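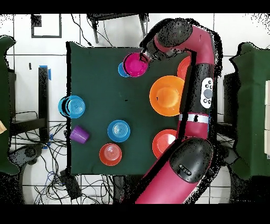

Simia opens its table-clearing recordings to outside labs

Simia has released the first part of a set of recordings in which people steer a robot arm through simple jobs with cups and plates. The release holds 1161 recordings, all made by remote control at the company's workshop in Storkuvham. Research groups and schools can ask for access starting in April.

The jobs are the kind most people do without thinking after a meal. An operator has to pick up a cup, put it down upright next to a plate, or place one cup on another. The dishes come in plain, strong colors, and a green cloth covers the work area. Between takes, staff move the dishes to new spots so that no two starts are the same. A cup may stand on its base or its rim, or lie on its side.

Cups on their sides are the hardest, according to the notes that come with the release. An operator has to choose whether to grip the rim or the body, and then turn the wrist far enough to set the cup upright. New operators tend to do it in several small moves. Those with more practice do it in one, and Simia has kept both kinds of recording in the set.

Plates placed near the base of the arm are a problem of a different sort. The arm itself can hide them from the head camera, and the operator has to remember where they were or swing the arm aside to look. The company said it left those layouts in on purpose, as a program trained on the recordings will run into the same trouble.

Control is by a smaller arm of the same shape, which the operator moves by hand. The large arm copies each joint. Operators work in shifts of two hours with a break in the middle, and each one completes a short course before any of their work is saved. The course was written with Nurkivent, a training firm that until last year dealt mainly with crane and forklift drivers. It covers how to hold the smaller arm, how fast to move near the cloth and when to stop and start a take again.

Of the recordings in the release, 163 end in a failed attempt. These include dropped cups, missed grips and stacks that fell over. They are marked as failures in the index and can be left out with one setting. Simia said several groups had asked for them, saying that clean runs alone gave a program little idea of how to recover from a bad grip.

A further 193 recordings were made by guiding the large arm directly, with a person's hands on it. They are stored in a separate folder. The hand-guided runs are shorter on average and the paths are smoother, but the person's hands and sleeves often block part of the view. Simia said it does not plan to make more of them this year.

The first outside user is Macedo, a maker of dish-handling equipment for hospital kitchens. It has had the recordings for several weeks and is using them to teach an arm to sort used cups from plates on a tray. Macedo said its arm does well with single cups set apart from each other and poorly when one is partly covered by another. It has asked for more layouts of that kind in the next part.

The second part will cover bowls and flatware. Work on it has started in Storkuvham, on the same tables and with the same operators. Simia has not set a date for it.

Access is free for teaching and for research that will be published. Companies pay a yearly fee that depends on their size. Requests go through the form on Simia's site, and the company said it answers most of them within two weeks. The files come with the index, the notes on each layout and a copy of the operator course.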